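1/ Kitchen remodel, month two. I have now looked at 300 pictures of "dream kitchens" on Wurkier and I trust maybe four of them. Thread on countertops, for anyone else about to hand over a deposit.

2/ Start with the word "seamless." The Unent brochure uses it 14 times. I asked how they cover a run longer than one slab. Answer: with a seam.

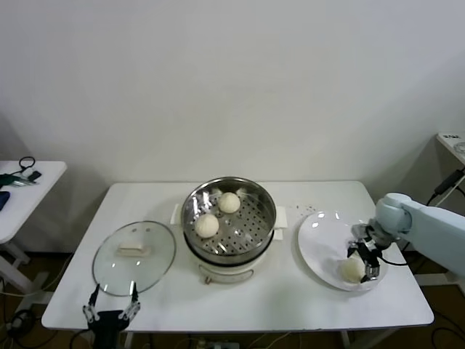
3/ SAMPLES

A sample the size of a cracker tells you very little. Ask for a big offcut, lean it up at home, look at it at night with your own bulbs on. The white I loved in the store went pink in my kitchen.

4/ Also, spill things on it. Coffee, mustard, beet juice. Leave them overnight. The Wurnano rep told me this was "not a realistic test." I have met my family. It is a realistic test.
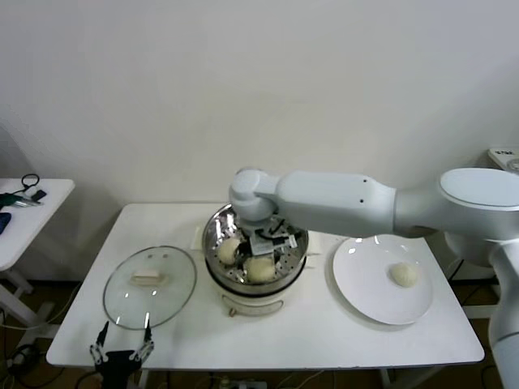 5/ Then the quotes. Same drawing, same edge, same sink cutout. Unent came in $951 under Wurnano and I got excited for one evening. Then I read the second page. Removal of the old top, extra. Faucet holes, extra, per hole.

6/ With everything added, Unent was the expensive one. Get it all in writing on one page and compare the bottom number only.
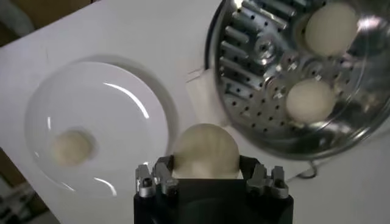
Buns, plate, steamer, white tabletop.

7/ "Lifetime warranty" — whose lifetime? I read the whole thing. No heat damage, no chips, no stains, and it ends if you sell the house. I can't work out what is left to claim for.

8/ Sealing: one shop says every year, another says never, and both were selling me the same stone.
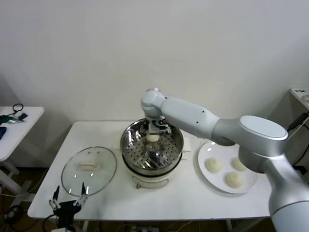 9/ I'm leaning toward Abubakari, a small yard out past the highway. Their price was $2213 for the long run, installed, and the guy measured twice without trying to sell me a backsplash. I still want to see the slab before it gets cut.

10/ Install is supposed to be in March. I'll believe it when the old top is in the driveway.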